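Notes de visite -- démonstration de préhension, Iordache
Module Automatisation, séance 5
À relire avant le TD. Notes prises sur place, pas mises au propre.

Accueil à 14 h, salle du haut. Irina Radu présente la journée portes ouvertes, puis deux groupes : nous d'abord côté pinces, les autres côté convoyeur (Tromoletti). On échange après la pause. Pas eu le temps de tout voir du convoyeur, demander les notes de l'autre groupe.

1. Ce que fait la maison

Iordache n'usine pas de robots. Ils enregistrent des gestes. Une personne tient une pince à la main, fait la tâche, la caméra de la pince filme. Les séquences servent ensuite à entraîner un bras. Logiciel de tri : Astix. Objectif de la campagne en cours : 1 000 séquences, 210 déjà validées le jour de la visite.

Question posée (bonne question) : pourquoi pas directement le bras ? Réponse d'I. Radu : trop lent à piloter, trop cher à déplacer. La pince à main tient dans un sac, on va chez les gens. Chambres, cuisines, bureaux. La variété du décor compte autant que celle du geste.

2. Vocabulaire à savoir

Effecteur : ce qui touche l'objet. Ici deux doigts.
Course : ouverture maxi entre les doigts.
Mors / patin : la surface de contact. A retenir, revient à l'examen.
Doigt à biellettes : barres articulées sur axes, le patin garde son orientation à la fermeture (si géometrie en parallélogramme, cf. cours 3).
Séquence : un geste complet, approche -- saisie -- dépose. Durée limite chez eux 60 s, au-delà on coupe.

3. Démo : les fruits

Tâche classique de saisie en vrac. Difficultés notées au tableau : objets ronds, tailles différentes, peaux plus ou moins lisses, voisins qui se masquent. Et le contenant : si on accroche le rebord, tout vient avec.

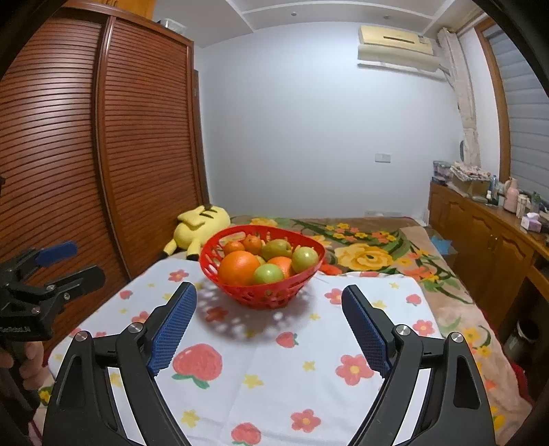 Fig. 1 -- Poste « panier de fruits », vu depuis la pince. Patins bleus sur les deux doigts ; seconde pince tenue à la main, à gauche.

Points à regarder sur la fig. 1 :
La grosse orange devant est bien dégagée, bonne candidate pour une première saisie. La deuxième orange, derrière, est en partie cachée par ses voisines : la segmentation va souffrir. Verts proches les uns des autres, contraste faible entre fruits. Nappe à fraises et à fleurs -- motif imprimé, donc risque de fausses détections (une fraise imprimée n'a pas d'épaisseur, mais en 2D allez l'expliquer au réseau). Ombre du panier trouée de petites taches de lumière, même problème.

4. Remarques d'I. Radu, en vrac

Approcher lentement, fermer franchement. L'inverse donne des séquences inutilisables.
Ne pas serrer plus que nécessaire, un fruit marqué = séquence rejetée.
Deux pinces : une saisit, l'autre peut tenir le panier. Synchronisation des deux flux faite par Gruvo (boîtier externe, pas vu de près).
Les ratés sont gardés aussi, mais étiquettés à part.

5. Pour le TD

a. Proposer un ordre de saisie pour le panier de la fig. 1 et le justifier.
b. Schéma cinématique d'un doigt à biellettes. Placer les axes. À main levée ça va.
c. Quel capteur ajouter pour distinguer un fruit d'un motif imprimé ? Une demi-page maxi.
d. Facultatif : estimer l'effort de serrage mini pour une orange, coefficient de frottement au choix mais le donner !

Rendu par binôme, papier ou pdf. Mettre les noms des deux sur la copie svp.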